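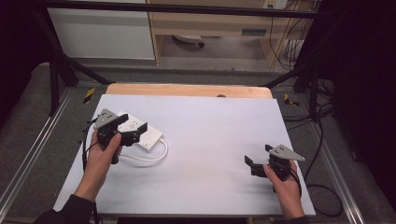 Traller hand grippers, setup and upkeep notes

Welcome! Traller is our pair of hand-held grippers, one for each hand, and this README covers how to set up the station they live at, how to look after them and what to do when one starts misbehaving. We wrote it for whoever opens the cabinet next, and we've tried to put in the small stuff that usually only gets passed along by word of mouth. Start by looking at how the pair is held: upright by the handle, thumb wrapped across the front, with the plate full of small holes on top and the black fingers reaching out ahead of you. The cable should hang down past your hand and stay clear of the fingers. If you have to twist your wrist to get it out of the way, put the gripper down and reroute the cable before you do anything else (your wrist will thank you by the afternoon).

Last edited Fri 10 February

What's in this folder

setup.txt has the short version of this page, good for taping up
pedine/ holds the service program and its settings
logs/ is where Pedine writes its open and close readings
parts.txt lists spares and which drawer they're in

Setting up the station

Lay the light board on the table and push it back and forth a little to check that it doesn't rock. Wipe it with a barely damp cloth and let it dry. We like a plain, pale surface because crumbs of rubber and stray screws show up right away, and believe me, there will be stray screws.

Plug in the left gripper first, then the right. Pedine hands out names in the order it finds them, so if you do it the other way you'll get a perfectly happy program with the two sides swapped. Wait for both names to show before touching the fingers. Then open and close each gripper slowly, all the way, and press Save.

The readings should run from under 30 with the fingers shut to around 200 with them wide open. If the open reading never gets past that lower number, the finger link has slipped off its pin. See the repair section.

Regular care

Before each session, run your thumb along both fingers and feel for nicks. Check the screws on the top plate and snug them by hand with the short driver. Please don't use the powered one, we have already drilled out one plate that way and it took most of a day.

Every 300 closes or so, clean the slide with a dry brush. Boonchu (our logging script, in pedine/) keeps the tally and prints a reminder, but it starts over if you delete the log, so go easy on the cleanup.

Oil: none on the fingers, ever. One small drop on the slide, and wipe off what's left.

Repairs we've done more than once

Fingers don't meet in the middle. Loosen both finger screws, close the gripper on a strip of card, tighten, take the card out. Save new readings in Pedine.

Reading jumps around. Nearly always the cable, right where it enters the body. Hold the gripper still and wiggle the cable gently while you watch the number. If it jumps, swap the cable and mark the old one with tape so it doesn't wander back into the drawer.

Gripper drops out during a session. Try another port. If it happens twice, set wait_ms to 80 in the settings file and restart.

Known problems

The Podby case fits both grippers, but only with the top plates off, and we keep forgetting that. A taller case is on the list for March.

Pedine doesn't warn you when the settings file is missing. It simply uses the old values, so have a look at the first line of the log if things feel a bit off.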